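Chuteiras Stodetti, depois de 4 meses no sintético
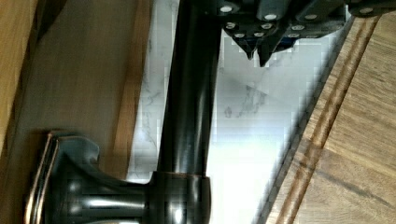 Comprei em maio, paguei 324 na loja da Drilwood. Uso duas vezes por semana, futebol de 7, mais os jogos do Kiltville ao sábado. Peso ok, leves. Os primeiros 20 minutos doem no calcanhar, depois passa.

Aderência muito boa, mesmo com chuva. Remate limpo. A palmilha é fraquinha, troquei logo pela das Sung antigas. O In-ho Ok tem o mesmo par e já descolou á frente, o meu ainda nao.

Tamanho: pedir meio número acima. Atacadores compridos demais.

Nota 7. Por 250 comprava outra vez, a este preço nem por isso.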